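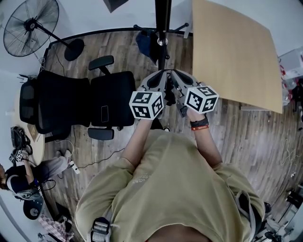

Constanza thinks we should stop recording new demos until the marker cubes are fixed better, and she wrote it in the group chat two times, so I put it in the notebook too. Her opinion is that a cube which turns even a little on the handle makes the whole session useless for training.

February, 4:30 pm. Waltico project, hand-held grippers.

I agree with her for half. The list has 1634 demos now and the goal for the class is 3000. If we stop for one week we will be late for the Brarnetti demo day. My proposal: check the cubes before each session, tighten the screws, write the initials in the log.

Tracking was lost in 3 recordings today. In all of them the hands were close together and one cube was hiding the other. Zamfira will try to hold them more open. I don't know yet if this changes the grasp too much.

To do:
- print new markers, matte paper
- ask Alarcón for the calibration script, the old one gives an error after frame 400
- decide the name of the folders (please not "final2" again)

Constanza, please write under here if you don't agree.

Waltico student notebook | Contact: Zamfira Nistor | Back to top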